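Marwat Glove Demos

Hand demonstrations of short tabletop tasks with cloth and small household items, recorded at the Roltumgate site in May. Maintained by Valtteri Rantala.

Contents

The set has 123 episodes from 12 people, split over 17 tasks. Most episodes run under 50 seconds. Each one is a folder with:

glove/ – finger joint angles and fingertip contact values
wrist/ – wrist pose from the marker
video/ – the hand view and the fixed table view
task.txt – one line saying what the person was asked to do

How it was recorded

The person wears the glove on one hand and does the task at normal speed. No robot is in the loop. Joint angles are mapped to the Anudari hand afterward with retarget.py, and you can swap in your own hand model by editing hand.yaml.

Clocks are synced once at the start of each episode. On long episodes the video can drift a frame or two behind the glove stream, so run align.py first if you train on both.

Known problems

Wrist pose drops out when the marker turns away from the fixed camera. Missing rows are written as NaN and are not filled in.
The hand view has heavy fisheye distortion. Calibration is in calib/fisheye.json.
Thumb readings are noisy for small hands – check the quality flag before using them.

License

Free for research use. Faces must be blurred in anything you publish from the videos.

Sample views
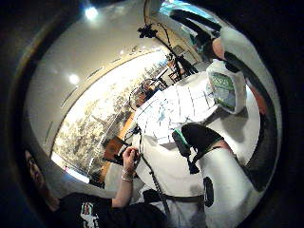
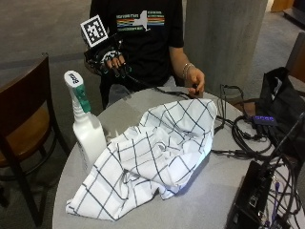
Hand view (first) and fixed table view with the glove and wrist marker (second).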